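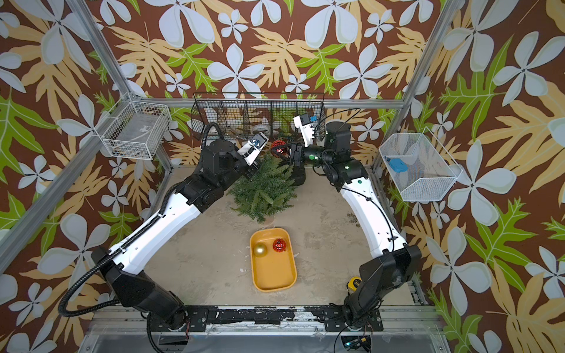

# Putting on slow greens

October 20, 2022

I joined Levgate in August after nine years at a course with quick greens, and I have been three-putting ever since. The old place kept its greens short and firm. Levgate is a county-owned course on heavy clay, and the greens are cut higher and hold water. A putt I would have tapped at the old club stops two-thirds of the way to the hole.

I kept a card for every round this fall and went through them last night. I have played 20 rounds at Levgate and had 51 three-putts. My index went up by almost 2 strokes. My driving is the same as it was, and my iron play might be a little better because the fairways are soft and I can take more turf without feeling it in my elbow. All the damage is on the greens.

## What I was doing wrong

My first idea was to hit it harder. I lengthened the backswing and sped up coming through, and for a couple of weeks I was knocking short putts four feet past and leaving long ones short anyway. My distance control from 30 feet was worse than it had been when I was leaving everything short.

Anastasia Margaritis played with me on a wet morning in September and watched me do this for nine holes. She has been a member at Levgate for a long time and she putts very well there. On the tenth tee she told me my tempo changed with the length of the putt. On a short one I was slow, on a long one I was snatching at it. She keeps the same count for every putt, one back and two through, and only changes how far the putter goes back.

I had heard that before from other people and ignored it, as I could get away with it on fast greens where the stroke is so small. I started counting on the practice green that week. It felt slow. I left a lot of putts short again, but they were all short by a similar amount, and that was something I could fix.

## The putter

I have used a Skotis blade for years. It is a light head, and I bought it for fast greens. Thanasis Tzanetos in the shop let me take a Wuvitz mallet out for three rounds. It is heavier and has a wide flat sole, and the ball does come off it with less effort.

I liked it on long putts. Inside six feet I pushed nearly everything to the right. Thanasis thought it was a matter of toe hang and that I would get used to it, and he may be right, but I gave it back. I had him put lead tape on the sole of the Skotis instead, two strips toward the heel and one toward the toe. It cost almost nothing and I can peel it off if I go back to playing somewhere quick.

I also changed the grip. The old one had gone shiny and I was squeezing it in the rain. The new one is a plain pistol shape in black, one size up.

## Reading less break

This took longer to work out than the speed did. On a slow green the ball has to be rolled with more pace, so it takes less break. I knew that in theory. In practice I was still aiming where my eyes told me to aim, and my eyes had learned on other greens. I would see two cups outside the left edge, start it there, and watch it stay out there.

The fourth and the eleventh were the worst. Both have a back-to-front tilt with a shelf on the right side, and both look like they should swing hard. They don't, at least not in the wet part of the year. I now take my first read and cut it in half on anything under fifteen feet. On longer putts I take off a third. It's crude, but I have stopped missing on the high side every time.

The exception is the seventeenth, which sits up on the ridge and drains better than the others. The wind gets at it. Jaime Meireles says it was rebuilt with a sand base when the pond went in, which would explain it. I play full break there.

## What I practice now

I get to the course half an hour early and spend most of it on the practice green.

- Ten putts across the green to the far fringe, with no hole. I want the ball to stop on the fringe line.
- Three balls from 20, 30 and 40 feet, uphill first and then down.
- Six-footers around one hole until I make five in a row, or until my tee time.

I skip the last one more often than I should. The far fringe one has helped the most.

## The last few rounds

Results so far are modest. I played the Fernandes Cup qualifier with Prodromos Kokkinos two weeks ago and had one three-putt, on the eleventh, where I raced the first one down the slope. I missed the cut by a shot anyway after finding the ditch on fourteen. The next round I had three of them, all from well over 40 feet, and I would blame my approach shots for those as much as the putter.

Aoife Ó Gríofa has asked me to make up a four for the winter league, which is played off the forward tees with preferred lies. The greens will only get slower from now on, and they go to temporary cups if there is frost. I have said yes. I'm going to leave the tape on and see how the stroke holds up when my hands are cold – I have never putted well in gloves.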